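Sprechernotizen, Vortrag "Gute Praxis beim Aufzeichnen mit Handgreifern", Werkstatttreffen Zumville, 23. November 2019

Folie 1, Einstieg
Begrüßung kurz halten, gleich in die Sache. Ich freue mich riesig auf dieses Thema, das darf man ruhig hören! Wir reden über Regeln, und zwar über solche, die zwei Leute am Bettrand noch im Kopf haben, wenn ihnen ein Hosenbein wegrutscht. Unser Leitfaden im Projekt Pendmont hatte im März noch 205 Einzelregeln. Jetzt passt er auf 6 Seiten, und ich finde ihn so viel besser.

Folie 2, Geltungsbereich
Weiche Dinge, also Kleidung, Decken, Tücher. Gearbeitet wird in normalen Wohnräumen, mit Handgreifern, immer am echten Möbel. Laborböcke lassen wir weg, die hat zu Hause keiner stehen.

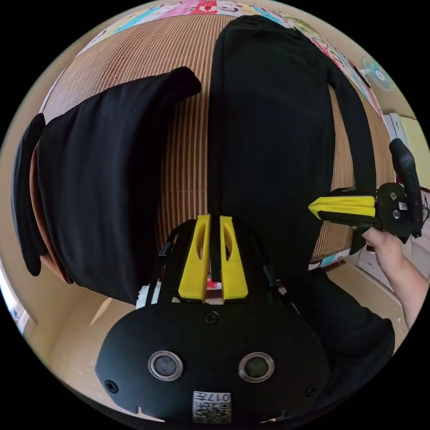
Brenden hat nach dem ersten Entwurf geschrieben, so ein Leitfaden sei ja schön, aber wer zu viel vorschreibe, bekomme am Ende lauter gleiche Bewegungen, und daraus lerne ein Roboter wenig. Vorlesen und stehen lassen, der Einwand ist gut. Meine Antwort: Wir schreiben vor, wie das Gerät geprüft und die Aufnahme benannt wird. Wie jemand faltet, bleibt frei. Also wirklich frei, auch umständlich, auch linksherum.

Folie 3, Vor der Aufnahme
Linsen mit trockenem Tuch abwischen. Schrauben am Gehäuse auf festen Sitz prüfen. Gerätenummer ins Protokoll, vom Aufkleber abgelesen, nie aus dem Gedächtnis. Dann der Griff-Test: zehnmal öffnen und schließen, dabei auf die Finger schauen. (Hier nach Fragen schauen, beim letzten Mal kamen gleich drei.)
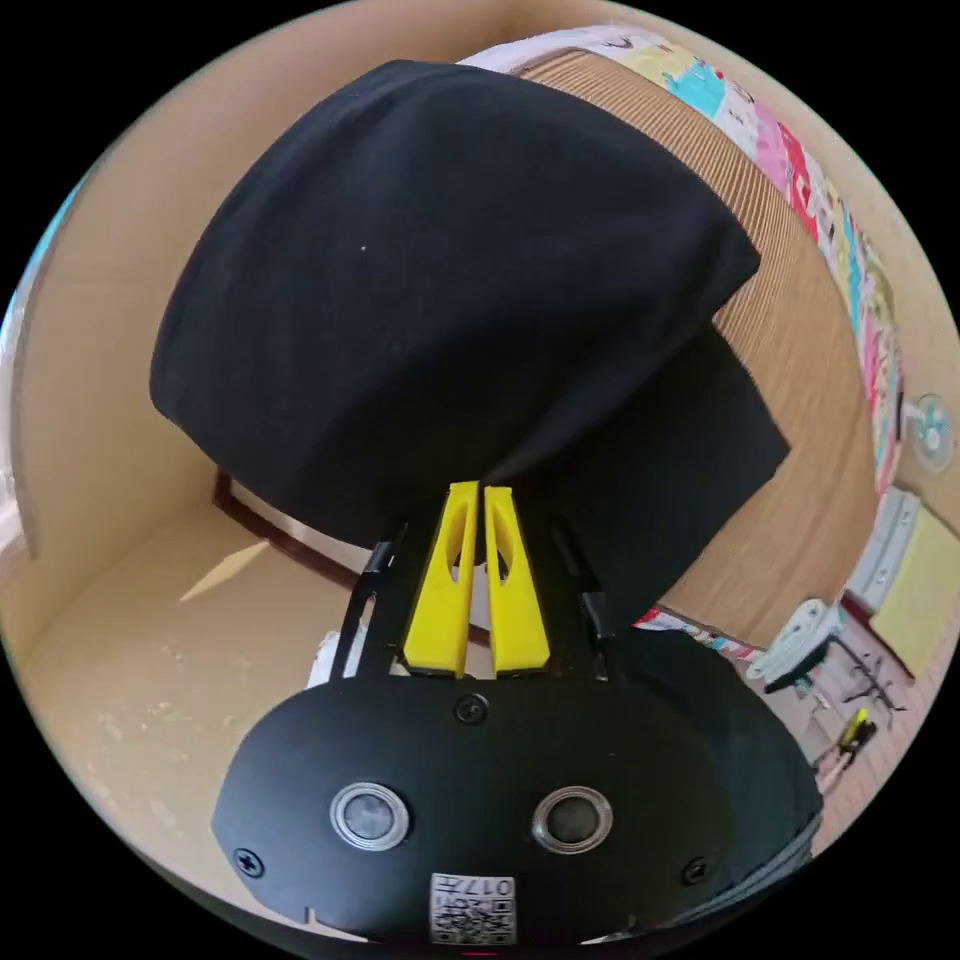

Dunkle Stoffe sind mein Lieblingskapitel. Chung hatte in der ersten Fassung einen einzigen Satz dazu, und wir haben eine ganze Seite daraus gemacht, weil Falten in mattem Schwarz auf den Aufnahmen so leicht verschwinden. Regel: Vor jeder Serie ein Probebild machen und nachsehen, ob die Kante des Stoffs erkennbar ist. Beim schwarzen Stoff über dem Karton liegt der Bereich unter dem herabhängenden Lappen tief im Schatten, während links ein Streifen Sonne über den hellen Boden läuft. So ein Licht ist erlaubt! Es gehört nur ins Protokoll, mit dem Stichwort "hartes Licht", damit man solche Aufnahmen später gezielt heraussuchen kann.

Folie 4, Zu zweit arbeiten
Langsam sprechen, die Punkte bauen aufeinander auf.

1. Vorher absprechen, wer führt. Die führende Person sagt "greife" und "lasse los", die andere antwortet.
2. Hängende Teile erst loslassen, wenn der zweite Greifer sicher hält. 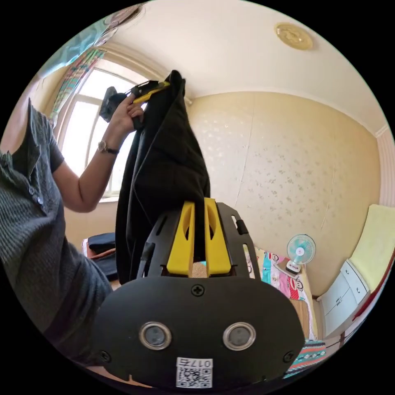 3. Rutscht etwas, wird weiter aufgezeichnet. Fehlgriffe sind wertvoll, bitte niemals löschen. Sie bekommen das Kennzeichen F.
4. Nach 300 Sekunden Pause, auch wenn es gerade so schön läuft. Die Handgelenke danken es.

Folie 5, Wohnräume
Schriftliche Einwilligung aller, die dort wohnen. Fotos, Briefe und Bildschirme vorher wegräumen oder abdecken. Persönliches, das trotzdem ins Bild gerät, wird vor der Weitergabe unkenntlich gemacht. Und bitte das Zimmer so lassen, wie es ist. Muster, Kissen, Ventilatoren, alles darf bleiben, genau davon lebt die Sammlung. Wir hatten Teams, die zuerst eine Stunde aufgeräumt haben, lieb gemeint,

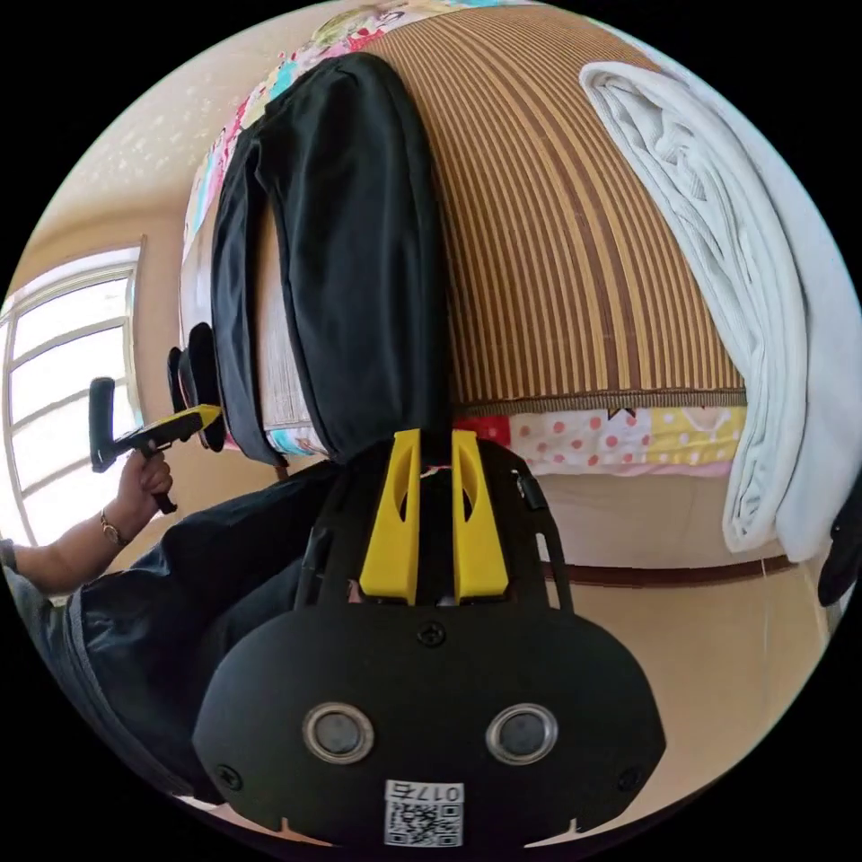

aber danach sah jede Wohnung aus wie die vorige. Im Leitfaden steht jetzt: Laufwege frei, Stolperstellen weg, sonst nichts anfassen.

Folie 6, Abnahme
Stichprobe aus je 900 Aufnahmen, geprüft von jemandem aus einem anderen Team. Prüfbogen herumgeben, er liegt vorne auf dem Tisch. Dann Diskussion, mit Brendens Einwand anfangen.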